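Slide 6. Grernembridge retaining wall, repointing.

The old cement mortar was harder than the brick, so the faces had blown along the lower courses. We raked out by hand to twice the joint width and repointed in lime — no grinders on the thin joints. 94 bricks replaced.

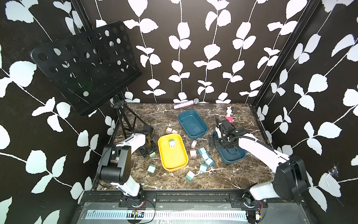 Furelside Masonry Repairs

Slide 7. Drainage. Weep holes were blocked for most of the length. Cleared, then re-lined. Mention the colour match on the Vilela section. Curing under damp hessian until October.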